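A visit to the Stetutstead student robot workshop

November 2020

I had been trying to get into the Stetutstead workshop since spring, and when the invitation finally came I said yes before I had read to the end of it. Two students and a teacher would meet me at the side door, visitors were limited to one at a time, and could I please bring my own coffee. I could!

The workshop is in the basement of the technical building, past the bike racks and down a flight of stairs that smells of cutting oil. Sorcha Kinnear, who teaches the course, met me at the bottom with a visitor badge and a pair of safety glasses. The course is called Hands On, and it runs for one school year. The students make a gripper in the fall, use it to record themselves doing small everyday jobs in the winter, and in spring try to get an arm to do the same jobs from what they recorded. Then comes Skorkis, the regional meet where the school teams show what they have, and which everybody I talked to brought up within five minutes.

There are 20 students this year, split into teams that come in at different hours. I had the good luck to land on the team of Leena Tuominen and Joni Lappalainen. Their gripper is called Oleo. I asked why, and Leena said the first version was so slippery that somebody compared it to margarine. The name stuck even after they put pads on the fingers.

The first half hour was all about those fingers. Joni had a shoebox full of old ones on the shelf, going back to October, and he laid them out for me in order. The early ones are thin and pretty, and most of them are snapped. Then they get thicker. Then one grows a strange hook (Joni's idea, he was quick to say, and a bad one). The current pair is blocky and green and held on with screws, so a finger can come off between sessions without taking the whole tool apart.

Oleo is a handheld gripper. You carry it yourself, you open and close it yourself, and the camera on it sees what the fingers are doing. I have read about this way of working plenty of times, but holding one is something else. It's heavier at the front than I expected, and your wrist starts to have opinions after a few minutes. Leena holds it with her elbow tucked against her side. Joni holds it like a hair dryer.

Then we went over to the white table, and they put the gripper's own view up on the laptop so I could follow along.

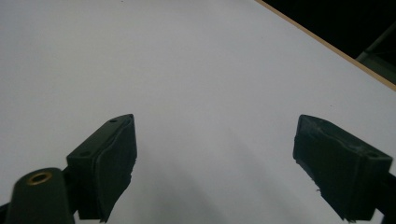
The view from Oleo with the fingers open over the white table.

I could have stared at that view for the rest of the morning. Everything the arm will ever learn about a job has to come through there, and once you know that, you start fretting about things like shadows. Leena does. She told me the gripper throws a soft gray one over the table between the fingers, and she spent a good part of last month wondering whether to fight it. In the end they left the lights alone. The arm will have lights over it too, she figured, and it will make a shadow of its own.

The pads are the sore point. They're dark and rubbery and they grip beautifully, but the edges are ragged already, and you can see little bits hanging off. Joni wants to change the material. Leena wants to finish the current set of recordings with the same pads on, so that the fingers look the same from the first one to the last. They had this argument in front of me very politely, and I got the feeling it was not the first round.

A job, in this course, is something like putting a lid on a jar or turning a sock right side out. Each team picks its own. Leena and Joni have picked folding a dish towel in half, then in half again, and it is much harder than it sounds. The corner of a towel lies flat, so you have to come in low and pinch, and if you pinch too much you get two layers. So far they have 227 recordings they are happy with. There's a sheet of paper taped up by the door with the running total and a column for the bad ones, headed "learning experiences" in Sorcha's handwriting.

They let me try, of course. It took me 51 seconds to do the first fold, by Joni's stopwatch, and what I made was a sort of triangle. My second go was quicker and worse. Leena does the whole towel so smoothly that I asked her to slow down so I could watch her hand — she rocks the tool a little as the fingers close, which lifts the corner just enough. She said she hadn't known she was doing it until she watched the recordings back.

Before I left I got a few minutes with Jacobus Mokgethi, who looks after the arm that the teams will use in spring. It lives in a separate room called Laaksonen, and it was under a dust sheet, so I can't report much about it except that it's smaller than I had imagined. Jacobus was cheerful about the towel. He thinks the first fold will come quickly and the second will drive them up the wall, and he has told them so.

I was down there for over 2 hours and missed my bus without minding at all. Sorcha says I can come back when the teams move to the arm. Kaisu Mäkelä from the jar team has already asked that I see hers first next time, before the towel people get hold of me, and I have promised I will.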